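Section 4. Showing the arms a task by hand

By now you've bolted the rail down, run the cables and gotten both arms to wake up without complaining. Nice work! I wrote this section for the part I enjoy most, where you take hold of the two leader handles and the Varkard pair on the table copies you. We'll use the marker task all the way through, so grab a few markers with caps you can tell apart from across the room.

A quick word on names. The handles you hold are the leaders. The arms on the table are the followers. The little program that ties them together is Skekow, and it came on the stick in the Bednárik parts box. If yours came from Tredix instead, it's the same program with a different opening screen, and all the menu names below still work.

4.1 Before you touch the leaders

1. Clear the table of everything except what the task needs. Tape, hex keys, coffee - off.

2. Check that the cable conduits can swing freely. Move each follower by hand (motors off!) from one side to the other and watch the loop near the shoulder. If it catches on anything, redo the ties before you go on.

3. Put both leaders in their rest cradles.

4. Turn on motor power, then start Skekow. In that order, please. The other way around, the program finds the arms asleep and you get to restart it.

5. Wait for both arms to show Ready in the status bar. Mine take 15 seconds or so, and the right one is always slower. I've stopped worrying about it.

CAUTION: The followers jump to match the leaders the moment you press Link. If a leader is lying on its side, the follower will try to lie on its side too, and it will go straight through whatever is in the way. Leaders in cradles, hands off the table, then Link.

4.2 Getting the feel of it

Don't record anything yet. Press Link and just play for a while. Open and close the grippers, reach for the corners, pass a marker back and forth. I spent most of a Sunday doing this and it was time well spent (also a lot of fun).

1. Lift the leaders out of the cradles slowly, both together.

2. Close the left trigger until the gripper touches a marker, then squeeze a tiny bit more. The trigger has no real force feedback, so you're learning to judge the grip with your eyes.

3. Try the same with the right.

4. Bring the two grippers close to each other over the middle of the table and back them away again. Do this until it feels boring.

NOTE: If a follower lags behind your hand, open Settings, Motion and lower Smoothing to 4. Higher numbers look prettier and feel awful.

4.3 Recording your first demonstrations

1. Lay your markers on the table. Vary where they sit from one take to the next, but keep them within reach of both arms.

2. Choose New Task and type a plain name. I use things like "marker handover". You'll be glad later that you didn't call it "test2final".

3. Tap the left foot pedal. You'll hear one beep, and recording has begun.

4. Do the task at a calm, even pace. If you need to stop and think, you'll be teaching the arms to stop and think as well, so plan your moves ahead of time.

5. Tap the left pedal again to keep the take, or the right pedal to throw it out.

Working with both arms in the middle of the table is where most people get into trouble, me included. The wrists are bulkier than they look from the operator's chair, and the room you have left between them goes away fast. 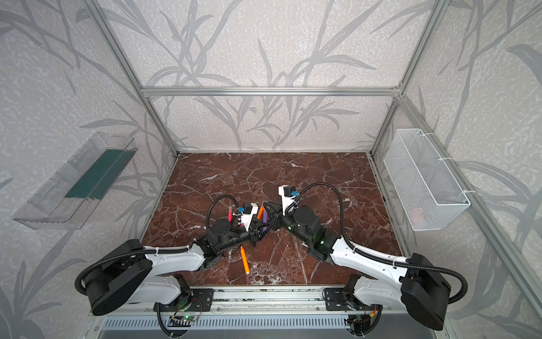

Figure 4-2. Both grippers working close together at the center of the table, with the left one holding a pink marker upright.

When you're in that close, move one arm at a time. Hold the left leader still, do what you need with the right, then swap. It feels slow, but the takes come out cleaner.

CAUTION: If the wrists do bump, let go of both triggers and press Unlink. Don't try to pull the arms apart with the leaders. I did that in May and had to order a new wrist motor.

4.4 How many takes, and what to toss

My marker task got decent after 114 takes. Yours may need more or fewer depending on how much you move things around. Toss a take if:

- you dropped a marker and didn't pick it up again
- a hand or sleeve got into the camera view
- you ran into the table hard enough to hear it

A small fumble that you fixed on the spot is fine to keep. I like having a handful of those in the set.

NOTE: Skekow stops saving without much of a warning once a task folder holds over 4,000 files. Each take writes several files, so check the folder now and then and start a new one when it fills up.

4.5 Shutting down

1. Put both leaders back in their cradles while still linked, and let the followers settle.

2. Press Unlink.

3. Support each follower's upper link with a hand and switch off motor power. They go limp right away - keep your fingers clear of the elbow.

4. Copy the day's takes to a second drive before you close the lid on the laptop.

Training on the takes you kept is covered in Section 5.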